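How Clothes Are Made and Cared For

Most clothes begin as fibres, which are thin hairs of material. Cotton fibres grow on a plant. Wool fibres come from sheep. Other fibres, such as polyester, are made in factories.

A single fibre is weak. When many fibres are twisted together, they form a strong thread called yarn. This twisting is known as spinning.

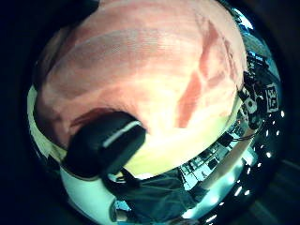
Yarn can be turned into cloth in two main ways. In weaving, threads cross over and under each other. In knitting, one long thread is bent into rows of loops — these loops allow the cloth to stretch. T-shirts are usually knitted, and jeans are woven.

The Zervas Textile Museum in Parneo keeps 314 pieces of old cloth. Children aged 5 and over may try a small hand loom there during August.

Clothes last longer when they are looked after. Read the label before washing, and turn printed shirts inside out. Smooth each garment flat before folding it.
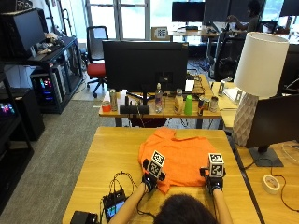 Clothes that no longer fit can often be worn by someone else. Last year the Plikimum clothing bank collected 3,344 garments, and 383 of them were school jumpers. Cloth that is too worn to wear can be cut up for cleaning rags or shredded to make filling for cushions.

Words to remember
Fibre: a thin hair of material
Yarn: fibres twisted together
Loom: a machine or frame used for weaving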